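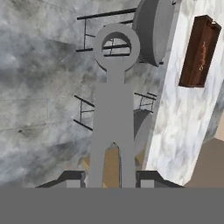 Fandiline Gripper Comparison: Frequently Asked Questions

Which grippers are covered?
Two parallel-jaw models, the Costemia and the Wikström, each run in simulation on the same arm model with the same controller gains.

How many trials were run?
176 per gripper, split evenly over 4 object layouts. Start poses are drawn from a fixed seed, so both grippers get the same list.

Where is the wrist camera mounted?
On the gripper housing, looking along the fingers. The mount offset is stored in the gripper file and should not be edited by hand.

The finger hides part of the view. Can I move the camera?
Yes, but results will no longer match the published table. Viorica Ivanov tested a 7 mm lateral shift. It exposed more of the work surface and made the grasp point harder to place near contact. We kept the original mount.

Why use marble textures?
Veined and cloudy surfaces produce false edges in the depth estimator. Plain surfaces did not separate the two grippers well enough to be useful.

Does the controller see the rendered image or the simulator state?
The image and joint positions only. Object poses are logged for scoring.

My closing force differs from yours.
Check the contact time step first. Versions before the January release used a coarser default. If the step matches, send the log to Ottar Eklund.

Are there results on hardware?
Not yet. The Trurnimcombe cell is being wired for the Costemia. The Wikström needs an adapter plate.

How large is the download?
1,966 MB, including logs for both grippers. Rendered frames are a separate archive.

Last updated 12 November 2022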